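4.2 Gripper comparison

We compared two end effectors on the same arm and the same bin. The first, which we call Noh, is a parallel-jaw gripper with flat steel fingers. The second, Valtden, is a two-finger adaptive gripper with a linkage in each finger that lets the tip fold around a part. Both were mounted on the same flange pattern and driven by the same planner, so the arm motion leading up to the pick did not change between conditions. The only planner settings that differed were the tool center point, the payload values and the finger opening width used for collision checks.

The task was to pick a long block from a gray bin and move it to a drop point outside the bin. We used blocks because their shape is simple and the difficulty comes mostly from where they end up. A block in the open middle of the floor can be picked by either gripper with almost no tuning. A block lying against a wall is harder, since one finger has to fit between the block and a surface that slopes toward it. The bin was clamped to the table so that contact with a wall would not move it and spoil the calibration.

Each gripper made 2050 attempts. Before each run the operator placed the blocks by hand from a printed layout, and the same layouts were used in the same order for both grippers. A camera in a fixed position recorded every attempt, and the recordings were used to label the outcome. An attempt counted as a success if the block left the bin and was released at the drop point. A block that was lifted and then dropped back into the bin was counted as a failure and labeled separately from a missed grasp.

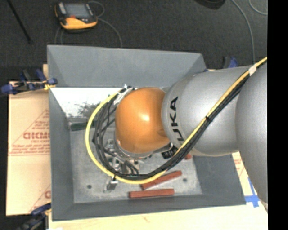
Cable routing turned out to matter more than we had planned for. With the first routing, the cables came off the wrist with too little slack, and the last joint could not reach the angles that the planner wanted for blocks lying at a slant. The planner then fell back on a second-best grasp, and for a while we took the result to be a weakness of the gripper. We added a service loop at the wrist and repeated all of the attempts made up to that point. None of the earlier attempts are included in the results. The loop does have a cost. It sweeps through a wider volume when the wrist turns, so we modeled it as a cylinder for collision checking and lost a few approach directions near the left wall.

The two grippers failed in different ways. Most Noh failures were missed grasps next to a wall, where the finger touched the slope before it reached its full depth and the controller stopped the motion. When Noh did close on a block, it rarely let go. Valtden reached more of the blocks near the walls because its fingertips are narrower, but it dropped more of them during the lift. The drops were concentrated in grasps taken far from the center of the block, where the weight of the long end turned the block between the fingers. Lowering the lift acceleration reduced these drops at the price of a longer cycle.

We also tested two controllers for the final part of the approach. The position controller drove straight to the target depth and stopped on a force limit. The Sendstead controller switched to compliant motion for the last 4 cm and allowed the tool to slide sideways on contact. With Noh, the compliant motion recovered many of the wall grasps that the position controller gave up on. With Valtden we saw little difference, and in tight corners the sideways motion sometimes pushed the block farther under the finger.

Stiffness was set once for each gripper and then left alone. We tried five values on a small set of layouts and kept the one with the fewest force stops. The logging software, Kakent, stored joint torques and finger positions along with the controller state, and Dionysis Ververidis checked the labels for drops against the finger position traces. Where the trace and the video label disagreed, the attempt was reviewed again and the label was corrected if needed.

Finger wear was not controlled. The pads on Valtden were replaced once, in July, after the surface had become smooth at the tips. Attempts made before and after the change are pooled in the results that follow.

Figure 4. Test setup for the gripper comparison, with the arm over the clamped bin.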